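Cutting the carbon at home - quick tips before the holidays
2019-12-20

Everyone's talking emissions targets again. Fine. Meanwhile the power bill came and it's 2643 for the year, so here's what we do at our place in Stuslow. No particular order, sorry.

Fridge first. Coils at the back, vacuum them. Pull it out from the wall a bit while you're there. Door seals - shut a bit of paper in, if it slides out easy the seal's gone.

Washing. Cold, always. Full loads. Line dry, even in November ours dried by lunch.

Fix before you bin. Most small appliances that get chucked just need a clean out. Switch off, unplug, then look for hair and fluff round the moving bits. Tweezers.

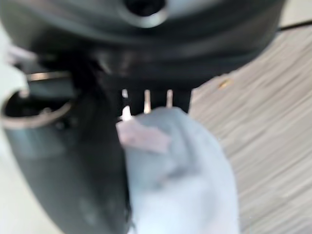 Dark strands bunched up by the ring, likely hair or fibres.

If it still won't go, try the repair morning at Renden hall, 2 dollars on the door. Take the cord and any loose screws in a jar. Parts are cheap second hand, I got a Flikik kettle lid for 50 cents.

Standby. Put the telly and the rest on one power board and turn it off at the wall at night. Takes a week to rememeber, then you just do it.
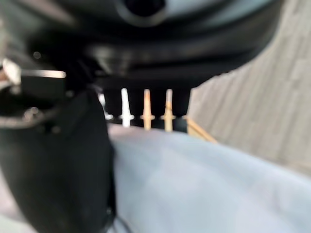 Draughts next. Door snake from an old trouser leg filled with rice or sand. Heavy curtains, closed before dark in winter. In summer the other way round, shut everything up by nine in the morning and open it when the breeze comes.

Tank water for the garden if you've got it. Ours holds 3000 litres and the tomatos get all of it. Mulch thick, water early.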